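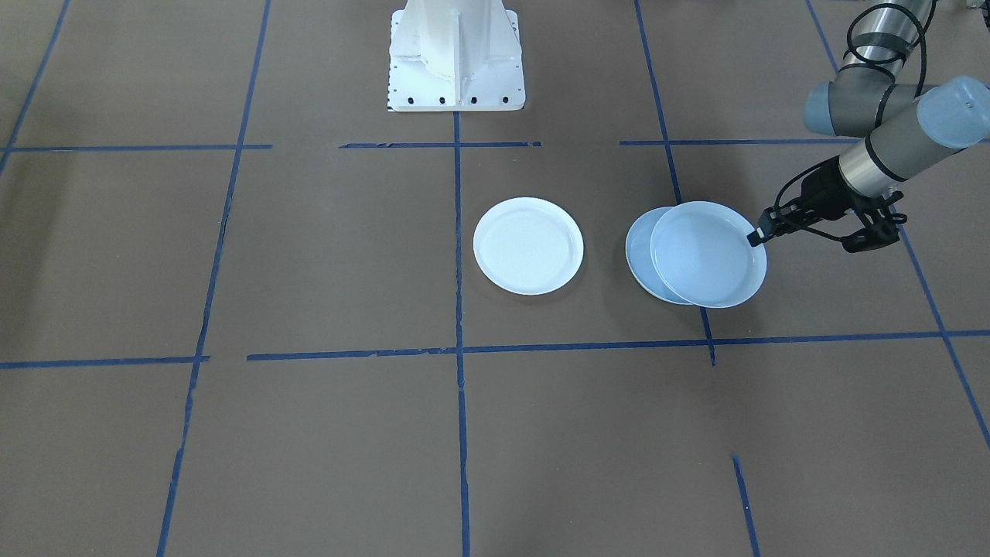
The plate exercise in the student robotics room at Omon Technical College.

Visit Report: Student Robotics Program, Omon Technical College

On April 17, 2025, a delegation from the Daly School District visited the college to observe its introductory course in robot handling. The visit was hosted by Natsumi Sugawara, who leads the course, and was arranged as part of the district's review of technical electives for the coming school year.

Students in the course work in teams of four. The task set for this term, known as Nelelar, asks each team to have a robot arm with a two-finger gripper pick up a plate by the rim and move it to another cell of a taped grid. Overlapping plates are permitted and earn a higher score – they are also the usual cause of a failed attempt.

Ms. Sugawara explained that teams lay their own grids and are expected to keep them in repair. The lines give students a shared way to name positions when they record an attempt.
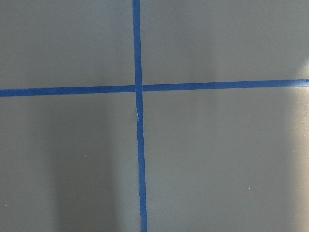 A crossing point in the tape grid, with two lengths of tape joined just below it.

Visitors were then shown the course log. The current group has recorded 2268 attempts, of which some 600 were made in the first two weeks. Each entry gives the starting cell, the target cell and a short note by the student at the controls. The delegation found the notes frank and useful, although the handwriting in the early pages made several of them hard to follow.

Teams review the view from the wrist camera after each session and compare it with the log.

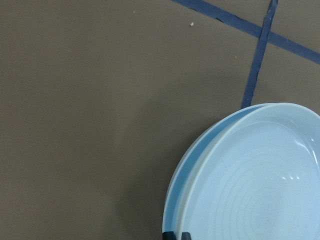
Mebrat Beyene, a second-year student, told the delegation that her team had spent most of its time on the approach to the rim. A grip taken too high tends to slip, and one taken too low brings the fingertips against the table. Her team will enter the Flestemora student meet in May.

The delegation asked about class size, safety training and the cost of replacement parts. Written answers will be attached to the district's review. Members wish to thank Ms. Sugawara and her students for their time.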